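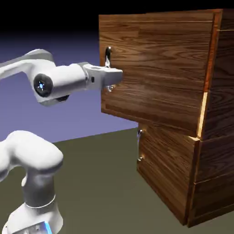
Chun-yin Kwan me répond que je suis de mauvaise foi, que Zovum est « le meilleur petit jeu gratuit de l'année » et que treize niveaux faits par une seule personne, ça force le respect. Le respect, oui. Le meilleur de l'année, on va en parler. Je déroule.

2/ Pour ceux qui n'ont pas suivi : Zovum, jeu de plateforme et d'énigmes signé Terkgate, jouable dans le navigateur ou à télécharger. On inverse la gravité, on évite des piques, on ramasse des clés. La page promet « 6 heures de jeu ». J'ai fini en une soirée, et j'ai mangé entre-temps.

3/ Les six heures, je veux bien croire qu'elles existent quelque part. Peut-être au niveau 9, celui avec les plateformes qui s'effritent. J'y suis mort plus souvent que dans tout le reste du jeu, et la moitié du temps parce que le saut ne part pas quand on est collé au bord.

4/ Et là on va me dire que c'est « exigeant ». Non. Exigeant, c'est quand je sais pourquoi j'ai raté. J'appuie, le personnage tombe, je recommence. J'ai testé au clavier puis à la manette, même chose.

5/ « C'était pareil dans Plurelholm et tout le monde a adoré. » Justement, j'ai relancé Plurelholm pour vérifier. Le saut y est plus lourd mais il répond. Même auteur, même moteur d'après sa page, et entre les deux on a perdu quelque chose. Je serais curieux de savoir quoi.

6/ La génération procédurale, maintenant. La page annonce 345 salles « uniques ». J'ai joué le mode infini assez longtemps pour retomber sur le même couloir en L avec la même clé dans le même coin, en miroir. Une salle retournée, pour moi, c'est la même salle.

7/ Quelqu'un en privé : « mais c'est gratuit, de quoi tu te plains ? » De rien, j'ai même laissé un pourboire. Gratuit ne veut pas dire qu'on n'a pas le droit de lire la description et de comparer avec ce qu'il y a dans l'archive.

8/ Ce qui est bien, parce qu'il y en a : la musique. Composée par un certain Yip, dix-neuf morceaux, dont celui du menu que je fredonne depuis hier. Les bruitages aussi, surtout la porte. Si l'album sort à part, je le prends.

9/ Le niveau 4 est très bon. Une seule idée (la clé tombe quand toi tu montes), poussée jusqu'au bout, sans un mot de tutoriel. Si les autres étaient de ce calibre je ne ferais pas ce fil.

10/ Il y aurait une mise à jour en juillet avec un éditeur de niveaux et des sauts « retravaillés ». J'attends de voir. L'éditeur de Plurelholm aussi devait arriver - on l'attend toujours, et l'annonce a disparu de la page.

11/ Petit conseil à qui veut essayer quand même : prenez la version à télécharger. Dans le navigateur, ma sauvegarde a sauté au niveau 7 et il n'y a pas de code pour reprendre.

12/ Chun-yin, si tu me lis : envoie ta vidéo du niveau 9 sans mourir. Avec le compteur affiché. Si elle existe, je retire le tweet 3, mais je garde le 6.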